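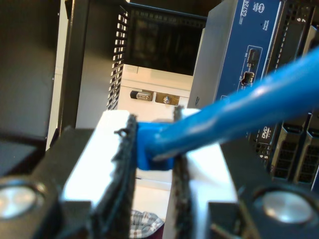

I have been trying to get the arm to plug in a network cable since the spring, and it is the fiddliest job I have given it. Screws are easy by comparison, because a screwdriver bit finds the slot if you lean on it. A network plug has to be straight and the right way up, and it has to be held somewhere that doesn't squash the clip. I settled on gripping by the blue moulded boot, between the white pads, which leaves the end of the plug clear. The dark strips along the inside of the pads have gone rough and fuzzy. They still hold, so they can stay until I get round to changing them.

The switch is a GS724 that Geetha D'Souza had spare. It stands on its side, so the ports run up and down and everything printed on it reads sideways. That caught me out. I had written the approach for a switch lying flat and had to turn the whole thing through ninety degrees, including the little wiggle at the end, which I then got wrong in the other direction. I keep all of it in one script called Metia. It is now 1688 lines long and at least half of that should be thrown away.

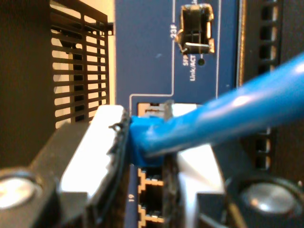 The wiggle matters more than I expected. If the arm pushes straight in and the plug is slightly off, it catches on the lip of the port and the boot slides back in the pads. The arm has no idea this has happened and carries on pushing. What works better is to touch the face of the switch gently, back off a hair, move across in small steps and push only when the resistance drops. It takes 20 seconds on a good run. I can do it by hand in one, but I'm not trying to win a race.

I also slowed the last part of the move right down. Geetha thought the speed was the trouble from the start and I should have tried it in the first week.

The other job this month was the wiring at the wrist. A cable there kept working loose whenever the arm turned past a certain point, and the gripper would stop with the fingers half closed. I blamed the software for five evenings. Then I wobbled the cable by hand with everything switched on and got the same fault straight away. 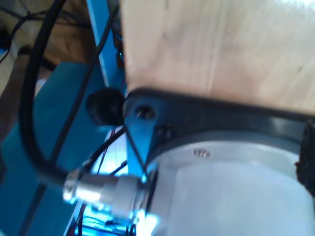
I have since given the cable more slack and put a limit on that joint so it can't wind itself up. The limit costs me a bit of reach on the left, so the rack had to move over to make up for it. Moving the rack meant teaching all the positions again, and that took most of an afternoon.
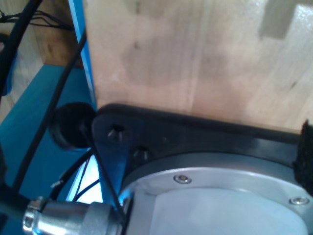 The black bracket up against the wood, with the cable connector at bottom left.

Next I want to try pulling a cable out again. The clip has to be pressed down while the plug comes back, and with only two fingers I don't yet see how to do both. Geetha has suggested a small hook on one finger. I'll cut one from scrap and try it on an old cable first.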